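Last updated: April 20, 2022

We use cookies to remember your preferences and to see which posts people read. By continuing to browse you agree to this. OK / Settings

Okay, so who else has finished Boström? I held out for as long as I could (I had a whole plan, one episode a night with tea) and then I watched four in a row and went to bed at a silly hour. No regrets. If you haven't started it yet, it's the slow Swedish-ish harbor mystery that turned up in January with almost no fanfare, and I'm going to keep this post free of big spoilers, so you can read on.

The setup is nothing new. A retired customs inspector comes home to sell her late brother's boatyard, finds a locked office full of receipts that don't add up, and starts asking questions the local police would prefer she didn't. I've seen that show before and so have you. But the pacing! They let her sit in a kitchen and think for what feels like a full minute, and I was glued to it. The knitwear is also tremendous. I went looking for the gray cardigan from the second episode and found something close for 400 dollars, so I will be admiring it from afar.

My one gripe is the nephew. He spends three episodes being shifty in doorways and then the explanation for all that shiftiness takes one line of dialogue. I rewound it to make sure I hadn't missed a bit. I hadn't.

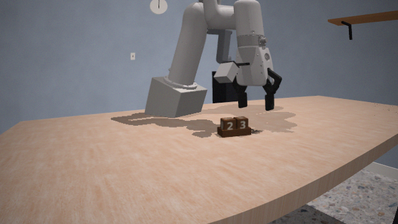
Now, Gandura, which I know a lot of you came here for, because my inbox has been full of it ever since I mentioned the renewal rumors. Still no official word on a third season as I write this. The last thing the producers put out was that short note saying scripts were "in good shape," and that was a while ago. I did rewatch the season two finale to see if it plays as an ending, and I don't think it does, not with the ferry tickets left in the drawer and the judge's phone still ringing. That closing shot goes up the hotel staircase, over the landing and back down to the lobby, the same upside-down U as the white robot arm on its wooden table, and it lands on the front desk with the bell still there and the clerk missing. You don't end a series on a missing clerk! Somebody has a plan for that clerk.

I also went back and read the comments on my old season one recap (70 of them, which is a lot for this little corner of the internet) and it's funny how many of you had the hotel owner pegged from the first dinner. I was completely fooled. I thought it was the piano tuner right up to the end, and I still think the piano tuner knows more than he's letting on.

A few people asked where to watch. Both shows are on Zundlow if you're in the US, and you need the regular plan for Gandura, the free one only gives you the first two episodes. I got caught by that. Boström is all there either way, subtitled, with a dubbed version that I tried for ten minutes and switched off. The voice they gave the inspector is far too young for her.

Next up for me is Nudari, the one set in the mountain sanatorium. I've only seen the trailer and read half of the book it's based on, and the book is 500 pages with very small print, so don't expect me to be an expert. The trailer has fog, a cable car, and a nun with a set of keys. I'm in. I'll try to do a recap per episode this time instead of saving them all up and posting a monster at the end like I did with Gandura, which a couple of you very politely told me was too long to read on a phone.

If you've got theories about the clerk, leave them below, but please put SPOILER at the top if you're talking about anything past the regatta episode of Boström. My sister reads these and she's only on the third one.

Get new posts by email! Join 1,650 other readers. Enter your email address and hit Subscribe. You can unsubscribe at any time.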